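Open day at Trellico: an hour with the picking team

Trellico has been in the same brick building in Flornville since 1946, and for most of that time it sorted returned goods by hand. In July it opened the doors of its test room for an afternoon, and 263 people signed in at the front desk.

The room is at the back, past the loading dock. I sat down there with the lead engineer, who asked to be quoted by job title only, between the second demonstration and the third.

"People come in expecting a finished machine," the engineer said. "It's a work in progress and we run it like one. If it drops something, we leave it dropped and talk about why."

The project is called Pyo. The aim is to have a robot arm take mixed household items out of a metal bin, one at a time, without being told beforehand what is in there. Visitors were asked to choose the next target, and the children mostly went for whatever was brightest.

I asked what makes an item hard. "Shape, mainly. A block has flat sides and you can plan for that. Something round will roll when you touch it, and then your plan is out of date. Brushes are awkward too - one end doesn't behave like the other."
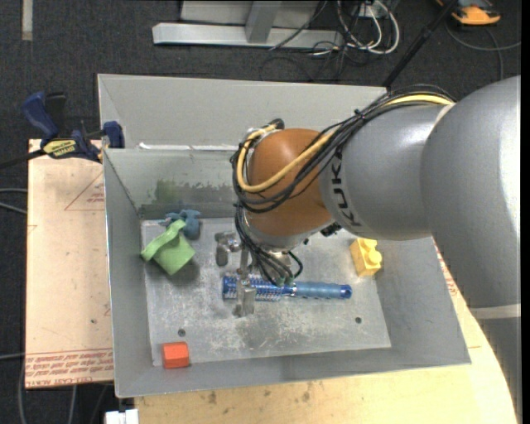
Jadlow wanted to know how long it would be before the arm could keep up with a person on the sorting line. The engineer didn't dodge the question. "A good sorter beats us easily. We're at nearly 50 picks an hour on a mixed bin, and I wouldn't promise you a date."

There was also a question about jobs, as there usually is at these things. The answer was that the sorting line has eight people on it and the company is trying to hire more. The night shift is the hard one to fill, and that is where a system like this would go first.

We finished on the bin itself. I had assumed the scratches and stains on the floor of it would be a nuisance. "They're fine. A real bin gets knocked about, so ours can too," the engineer said, and went to get ready for the three o'clock group.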